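**6/24/20**

OK, thread on the timestamp bug, since a few of you asked why Fakir went quiet for most of May. Short version: I was blaming the planner and the planner was fine.

---

Background for the new folks. Fakir is our little motion planner. Anov is the perception side: it takes the overhead view and the wrist view and hands Fakir a list of objects with poses. They talk over a message bus I wrote in a weekend and have regretted ever since.

---

The symptom: reaches that looked great in the visualizer and landed short on the table. Always short, always in the direction the arm had just come from. I spent two whole days retuning the controller gains before it occurred to me to plot anything. (Plot first! I say this to every intern and then don't do it.)

---

The overhead view is the easy half. Colander, plate with the ketchup lying on it, strawberries, toaster oven on the right, everything seen straight down on white. The arm is the main thing getting in the way, so Anov masks it out using the joint angles before it looks for objects.

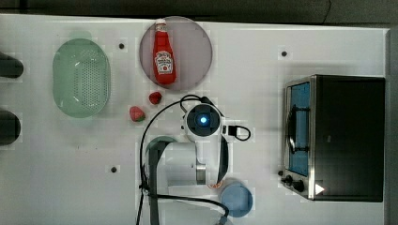

Odair Falcão: Which joint angles though? The ones from when the picture was taken, or whatever's newest on the bus when the masker runs?

---

And that, dear reader, was the bug. Whatever's newest. I read Odair's reply on my phone in the grocery store and made a noise.

---

So what was happening: the picture gets a stamp when it *arrives*, not when the shutter fires. Encoding, network, decoding, queue... on our setup that adds up to almost 180 ms. The arm moves quite a bit in that time. The mask slides off the real arm, a sliver of link gets left behind, and Anov happily folds it into whatever object is nearest.

---

For the overhead camera it only hurts when the arm is near something. For the wrist camera it hurts all the time, because the pose of the camera itself comes from those same joint angles. Stale picture, fresh pose, wrong answer. Every time, by an amount that depends on speed. That's why slow moves always "fixed" it for me.

---

Then there's the banana. I love this toy and it's a menace. Peel flaps going every which way, a pale middle down where the fingers are, and against a dark background with blocky video the outline goes all stair-steppy. Anov's old segmenter would grab one flap and call it the object, then change its mind on the next picture.
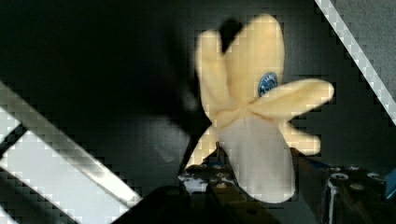

*Rollstead Robotics Club Newsletter, Issue 18, p. 2*

^ that's where the segmenter write-up is, if you want the long version with the math. The club cleaned up my grammar, bless them. I'll stick to the practical stuff in this thread.

---

What we do now: stop asking for one tidy outline. Anov keeps a rough blob for the whole toy and a separate guess for the bit between the fingers, and only the second one goes to Fakir as the grasp pose. The flaps go in as "soft stuff, give it room." Way less jitter.

---

It does mean Fakir plans with a fatter shape than it needs to, so some paths look silly — big lazy arcs around nothing much. I'll take silly.

---

Back to the clock. The fix has a few pieces:

- stamp the picture at capture, on the camera machine
- keep a short buffer of joint states (we hold 2 seconds, which is overkill)
- interpolate to the capture time before anything touches the mask or the wrist pose
- if the buffer doesn't reach back far enough, drop the picture and log it loudly

---

That last one matters more than I expected. The old code would quietly use the closest thing it had. No warning, no counter, nothing. I added the log line and it scrolled like a slot machine for the whole first run, lol.

---

Also had to sync the clocks between the machines, obviously. If you skip that you've just built a fancier way to be wrong.

---

Replaying logged data helped a ton. I can shift the camera stamps by hand and watch the wrist pose drift off. At 25 ms of offset I can't tell by eye. Past that it starts to smear, and on the bright background you see it sooner, I think just because the fingers are so black against it and the banana is so pale.
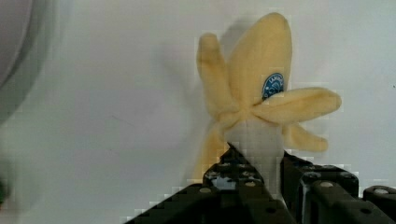

Odair Falcão wanted to know if the replay tool could sweep the offset by itself and report the best one, so people without a capture stamp could at least estimate theirs.

---

Yes! Well, there's a branch. It sweeps, it scores how well the predicted finger edges line up with the real ones, and it spits out a number. It's slow and it falls over if the arm never moves in the log, so wave the arm around a bit before you start.

---

It's only been tried on our rig and on the Grurnard driver. If your driver already does its own buffering, turn that off first or you'll correct for the delay twice. Ask me how I know.

---

Branch is called `sweep-offset`, in the Anov repo. Send me your logs if it gives you nonsense, the messier the better. I'm in the middle of porting the buffer into Fakir too, so replies might be slow till the weekend.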